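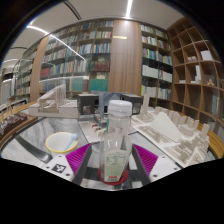 Clear bottle, white ribbed cap, pale green label.

**Fandden Home Lead Check — swab kit, item 3578**

Back in stock for February. Instant-read swabs for painted toys, glazed mugs, vinyl bags, old jewelry. Turns pink if lead is there. No lab, no mailing anything out.

In the box:

- 11 swabs, individually sealed
- 2 test cards (use one first so you know what a postive looks like)
- gloves, one pair
- fold-out instructions, English and Spanish

Crush, shake, rub for 30 seconds. Scratch through any clear coat first or you're only testing the clear coat. Red or pink items are hard to read, go by the color on the swab tip.

Swabs tell you yes or no, not how much. For a number you need a lab — ask us about the Lovell mail-in service, results in 5 business days.

Shelf life two years, keep out of the heat. Don't leave the box in the car.
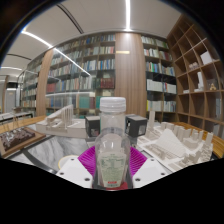 ## Recall notice lookup

Every kit comes with a card for our recall list. 206 childrens products on it right now, mostly lunch bags, costume jewelry and painted wood. Search by maker or by the number on the tag. If yours is listed stop using it and contact the seller, keep the reciept if you still have it.

## Ordering

Single kits ship from Daltholm same day if you order before 2 p.m. Schools and daycares, get the case price from Rozália Lakatos at the order desk. The older Prado swabs are discontinued, remaining boxes can be exchanged at the counter — unopened only.

Returns: 30 days, seals intact. Opened swabs can't come back.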